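Workshop Tips: Looking After a Small Laser Engraver

Most trouble with a home diode laser comes from dirt, a loose belt or a bad focus setting. These are the things we check before sending anyone off to buy parts.

Cleaning the lens
Unplug the machine and let the head cool. Blow off loose dust with a rubber bulb blower. Canned air can spit propellant onto the glass. Put one drop of isopropyl alcohol on a lint-free swab, wipe from the center outward in a spiral, and throw the swab away. Use a fresh one for the second pass. If a brown haze is left after two passes, the window is probably burned and needs replacing.

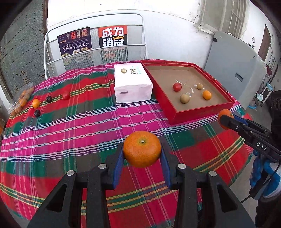
Large mandarin, stem end up.

How often depends on what you cut. Plywood and MDF leave the most residue. With those, wipe the lens after every 50 minutes of cutting. Slate and coated metal are much easier on it.

Setting the focus
Keep the spacer block on a string tied to the machine or you will lose it. Set the focus on the actual piece, with the honeycomb bed in place. Warped stock should be pinned down at the corners first. To check a spacer you don't trust, engrave a ramp test: prop a strip of scrap at an angle, run one straight line along it, and find the thinnest part of the line. Measure from the head to the wood at that spot and write the number on the spacer in marker.
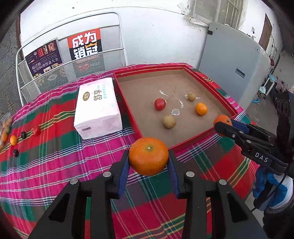

Mandarin orange with a dimpled peel.

Belts and wheels
Circles that come out as eggs usually mean a slack belt. Press the belt at the middle of its run; it should give a little and spring back. Tighten both sides of the gantry the same amount. Wheels should turn with your finger but not wobble. Wipe the rails with a dry cloth. No oil on V-wheels.

Glasses and air
Wear glasses rated for your laser's wavelength, which is printed on the label of the head. Tinted sunglasses don't count. Vent outdoors through the shortest hose you can manage. Never cut PVC or vinyl. Stay in the room while a job is running, with an extinguisher in reach.
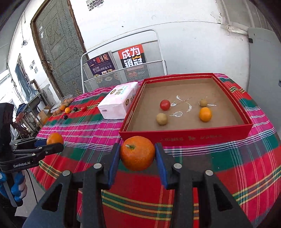 Udum, 2025-04-14

Added to the page: a section on air assist. Set it low for engraving and high for cutting. A strong jet while engraving pushes smoke into the grain and leaves a gray shadow downwind of the letters. Masking tape over the wood helps too, and it peels off cleaner if you do it the same day. Check the nozzle for soot when you do the lens.

Still to come in June: storing plywood flat, and what to do about a honeycomb bed gone sticky with resin.

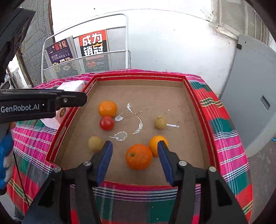
Niilo Sjöberg writes that his cuts stopped going through at 100 percent power, and he had ordered a new module before he thought to look at the fan. The intake was packed with sawdust, and once he brushed it out the old head cut as before. He suggests adding the fan to the lens routine, with a soft paintbrush and the power off.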